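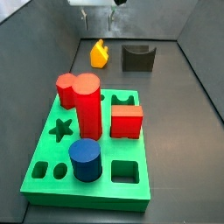

*2 min read*

# Review: the Okow Bench Rules for gripper work

I've read a lot of lab safety binders, and most of them stop being useful at the point where somebody has to put a block in a hole. The Okow Bench Rules start right there! It's a 66-page guide (spiral bound, lies flat, bless them) on how to set up, run and write down small tabletop manipulation tasks, and I've had it open next to our tray since January.

We used it with a foam shape sorter, the green kind with star, oval and square recesses and chunky colored blocks. A toy like that sounds too simple to need rules. Then you try comparing your results with another bench and find that your two teams never agreed on what "inserted" means.

## What's in it

The chapter on start states is the best thing in the book. Okow wants you to write down which pieces begin on the board and which begin on the tray floor, and which way up each one is. A black arch block with its curve facing up is a different pick from the same block lying on its side, and the guide treats it as a different task. Same for the awkward yellow piece with the tabs and steps. I'd been logging both as "loose" for ages (oops).

Then there's the hover rule: between attempts the gripper waits above the work with its fingers open, and no hand goes into the tray until motion is locked out at the controller. The guide is very firm that a still arm doesn't count as a stopped one. We've printed that page and taped it to the bench.

I also love the scoring sheet. Every placement gets one of 3 marks: seated, resting or missed. "Resting" covers a block that's on the board but not down in its recess, and having a word for it has ended so many arguments here.

## How it compares

Our old reference was the Jevach handbook, which is stronger on wiring and guarding but gives tabletop tasks only 2 pages. The Boateng checklist is free and quick, and I'd still hand it to a new student on their first morning. Okow sits nicely between them.

## Gripes

The index is poor. Lighting gets one thin paragraph, even though a tall cylinder can hide half the recess behind it from a side camera. And the suggested 40 trials per start state took us almost a whole afternoon, resets included.

## Worth getting?

Yes, if you share a bench or share results. Ours came from Sasari with the log sheets tucked in the back cover, and I've already run through the whole pad. Order a spare one.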